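Two-arm robots in serviced apartments – what happens to the turnover crew?
Posted Jul 22, 2024

I supervise room turnover at a serviced apartment company. Management wants two-arm units to take over the pick-up pass, meaning loose items off the floor and back where they belong. The integrator, Clorkitz, sent simulation output from a living room model.
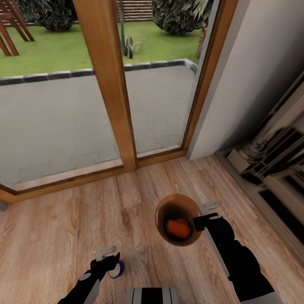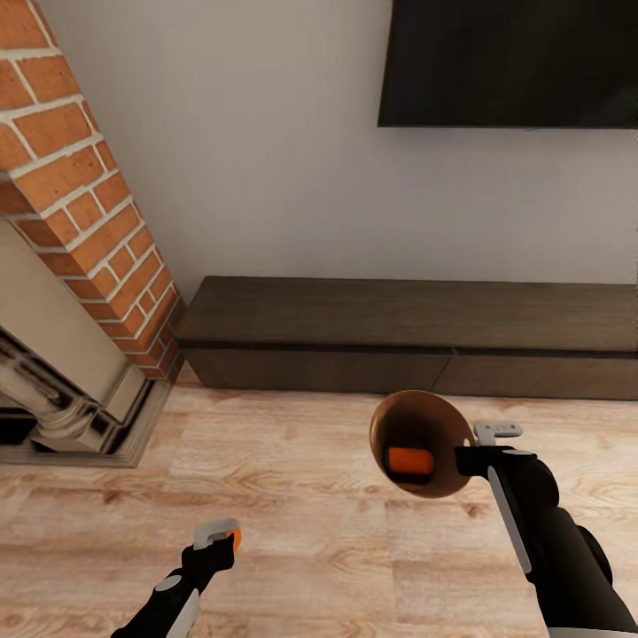
We have 59 apartments on the list. My crew currently does pick-up, surfaces and floors in one visit. If the first step is automated, do I split the shift, cut hours or rewrite the job? Has anyone been through it?

Prustitz

We started in January. Pick-up time for staff dropped, but exception handling replaced part of it. Log every item the unit leaves behind, by type and room. Our log had 2,842 entries by spring, and most were flat or soft things: paper, socks, cables. A person still has to walk each apartment before the floors are done.

What changed for the crew:
Start times moved back by roughly 700 seconds per apartment – small, but it breaks a fixed route sheet.
One person per shift became the exception handler. Rotate this. It is mostly waiting and it wears on people.
Lost property needs a written rule. Before, the cleaner decided what was trash. Now somebody has to sign for it.

Do not cut hours on simulation results. Run both methods side by side first, and pay the handler role at a higher grade if it includes restarts.

Mavola

depends on your contract. ours said no change of duties without notice so they had to redo the whole thing. ask HR

Muñoz

Agree with Prustitz on the log. Also ask Clorkitz which items were in the test set and whether a dropped item counts as a failure. Our vendor counted it as a retry.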